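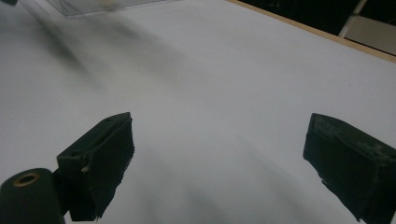 Stikance hand-held gripper, fingers open over the bench. Review thread.

1/ I've been using the Stikance kit since July. It's a hand-held two-finger gripper with a camera on it, sold for recording demos you can train an arm on later. I paid for it myself. Notes below, in no special order.

2/ What you get: the gripper, two pairs of fingers, a charger, a short cable and the recording software. No carrying case. The printed guide covers assembly and stops there. Calibration is only in the online docs.

3/ Setup took me an afternoon. Most of that was calibration. The first pass failed twice with no error message, just a gray bar that sat there. Restarting the app fixed it.

4/ I have 2,424 recordings on it so far. Mostly pick and place, some drawer opening, some stacking. I threw out about 50 for bad tracking, nearly all from one evening when I had the lights too low.

5/ Fingers. They're black and blocky with flat inner faces. You can see the scuffing on the top of the right one, and the bottom edges on both are ragged. Grip on small parts is still fine for me. I would order a spare pair with the kit if you plan on daily use.

6/ Stikance says to inspect the fingers every 1,000 cycles. I don't keep a cycle count and the software doesn't either. It should. I've asked them to add it.

7/ Camera view is wide enough that both fingers stay in the shot when open. Pale matte tabletops have worked OK for me. Shiny ones gave me trouble with glare, so I put down a mat.

8/ Weight is the main complaint. After an hour my wrist is done. Yurii Stetsiuk at Mernport runs the same kit and switches hands halfway through a session. I tried that and my left-hand demos were bad enough that I stopped.

9/ Support: emailed three times, got an answer each time within two days. One reply was a copy of the docs page I'd already linked. The other two solved the problem.

10/ I also looked at the Vivcombe kit before buying. Lighter, nicer trigger, but export was locked to their own format when I tried it. Stikance gives you plain video plus a pose file, and I needed that.

11/ Would I buy it again? Yes, at the current price, with spare fingers in the cart.

12/ Export settings and my folder layout are going in a separate thread. Reply here if you want a specific task tested first.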